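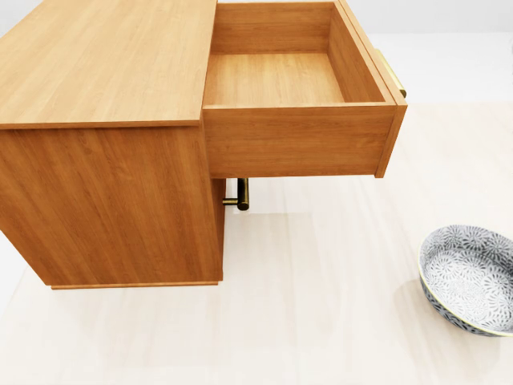

Buying makeup online is mostly guesswork about shade, according to Stela Surdu, and a customer who has guessed wrong twice will usually stop buying. Her answer is Bilora, a line of foundation and concealer that goes on sale on 1 December 2025 at the Hassanpour store in Skollport and on the Bilora website.

The line opens with 11 foundation shades and four concealers. Each foundation comes in three finishes – matte, satin and sheer – and all of them are fragrance-free. Surdu began testing the formulas in April with 200 women and men in Skollport, who wore samples through full working days and filled in a short form each evening. Two shades were remixed after testers with deeper skin tones said the color turned gray by the afternoon.

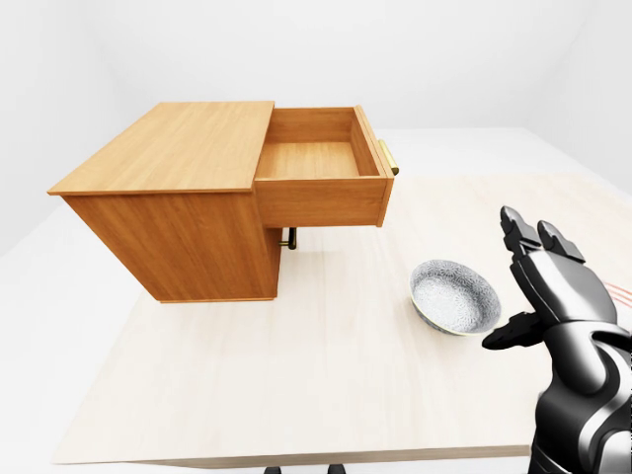

Bilora foundations are sold in flat refillable pans, and the compact is bought only once. Refills cost less than a full compact and ship in a paper sleeve. The cases are made by Varnov, a small packaging firm that also supplied the test samples. They are slim enough to lie flat in a drawer like the one standing open on the light wooden cabinet, and the lid carries the shade name so it can be read from above. A mirror is fitted inside the lid.

Customers who are unsure of their shade can order a card with three neighboring colors before they buy. The price of the card is taken off the first order. At the Hassanpour store, staff will match shades at the counter during normal opening hours, and no appointment is needed. 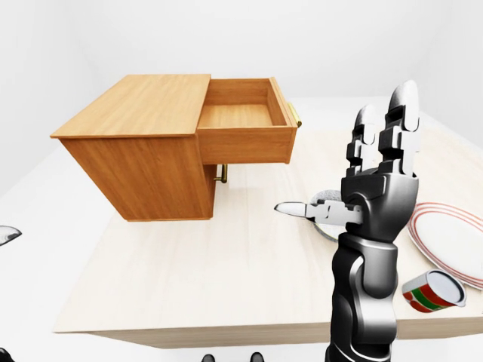
Wooden cabinet with the drawer open and a brass-colored bar handle.

Surdu worked as a makeup artist for stage productions before starting the company. She said the first line was kept small on purpose.

"I wanted every shade to be one that somebody had worn for a whole day and liked," she said. "We will add more when the testing is done."

A cream blush is planned next. Stores interested in carrying Bilora can request samples through the contact form on the company's website.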